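Dravell's picking software can now be rented by the month

Apr 11, 2026

If you've been following the mixed bin picking stuff as closely as I have (I know, I need more hobbies), you'll want to hear this one. Dravell has put its picking package, Hivlow, on general sale, and there's a monthly plan so you don't have to buy the whole thing up front. I'm quite excited!

Hivlow is software plus a small control box. You plug it into an arm you've already got, point a depth camera at your bin and it works out what to grab and how to grab it. No training it on each item first, they say, which would be lovely for anyone who handles returns, where every tote is a lucky dip. The monthly plan costs £400 per arm and you can stop after the first 14 weeks. That's not pocket money, but I've seen firms pay more than that for a support contract and a mug.

I had a chat with Bouchra Cherkaoui, who looks after the trials side at Dravell, and she was refreshingly plain about it. "Boxes and bottles are easy now," she told me. "It's the odd shapes and the shiny things that still keep us busy, and anything lying right up against a wall." They use a test set of 139 household bits and bobs, and she says 17 of those still get left behind more often than she'd like. I did ask for the list. I didn't get the list. 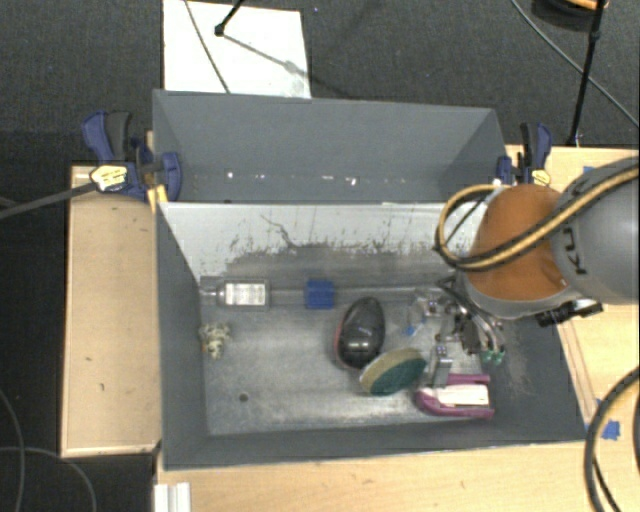
Setting up is meant to take an afternoon, although Bouchra did admit that most of that goes on getting the bin and the camera lined up and then making sure neither of them moves. Suction cups and finger grippers are both supported, and you can swap between them without starting again - handy if your stock changes with the seasons.

The first paying customer is Magesa, the parts reseller over in Toltstead, who'll be running it on their returns bench. I've asked if I can pop over once it's settled in and they haven't said no. A version for two arms sharing one bin is planned for September, price still to come.

Orders are open now through Dravell's own site, and there's a free remote demo if you send them a box of your trickiest items. I'm already going through my kitchen drawers.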